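Nachtzug, Nebel und zu viel Käse

So, ich bin wieder da, die Wäsche läuft, und bevor ich alles vergesse, schreibe ich lieber gleich auf, wie das mit dem Nachtzug war. Ein paar von euch hatten ja gefragt, ob sich das im Februar überhaupt lohnt. Kurz gesagt: ja, aber nehmt Ohrstöpsel mit!

Gebucht hatte ich ein Abteil für drei, zusammen mit Soledad und Ettore, die ich vom Sprachkurs kenne. Ettore hatte sich gleich das obere Bett gesichert, Soledad wollte unten schlafen, also blieb mir die Mitte. Die Mitte ist so eine Sache. Man kann dort nicht sitzen und kommt auch nicht elegant wieder raus (ich habe um vier Uhr früh beim Abstieg meine Teetasse vom Klapptisch gefegt, Entschuldigung nochmal an Soledads Schuhe).

Angekommen sind wir mit 255 Minuten Verspätung. Die Zahl stand wirklich so auf der Anzeige, in Minuten, als ob sich das irgendjemand umrechnen möchte. Dafür gab es im Speisewagen Kaffee umsonst und eine Käseplatte, von der wir zu dritt bis zum Mittag gezehrt haben. 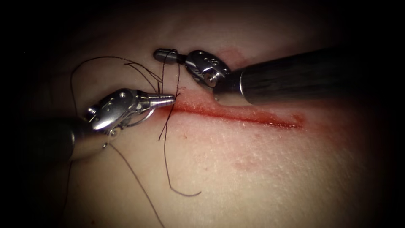 Unsere Pension heißt Soler und liegt oberhalb vom Hafen, man läuft vom Bahnhof eine gute halbe Stunde bergauf. Mit Rollkoffer auf Kopfsteinpflaster würde ich das nicht nochmal machen — es fährt nämlich ein Bus, die Linie 5, und die Haltestelle ist direkt hinter dem Kiosk. Frau Patwary, die Wirtin, hat uns das erst beim Einchecken verraten und dabei sehr gelacht. Das Zimmer kostete für drei Nächte um die 200 Euro, mit Frühstück, und das Frühstück war riesig.

Vom Meer haben wir am ersten Tag gar nichts gesehen, nur Nebel. Wir sind trotzdem runter zur Mole und haben ein Nebelhorn gehört, das Ettore dann den ganzen Abend nachgemacht hat. Am zweiten Tag Sonne, richtig warm an der Südmauer, und ich saß ohne Jacke da und habe Postkarten geschrieben. Ambros, deine ist unterwegs!

Essen: im Dorkley unbedingt die Fischsuppe, die Nudeln könnt ihr euch sparen. Reservieren muss man im Winter nicht.

Zurück sind wir tagsüber gefahren, mit zweimal Umsteigen. Geht auch, aber der Nachtzug war lustiger. Die Fotos vom Hafen sortiere ich noch.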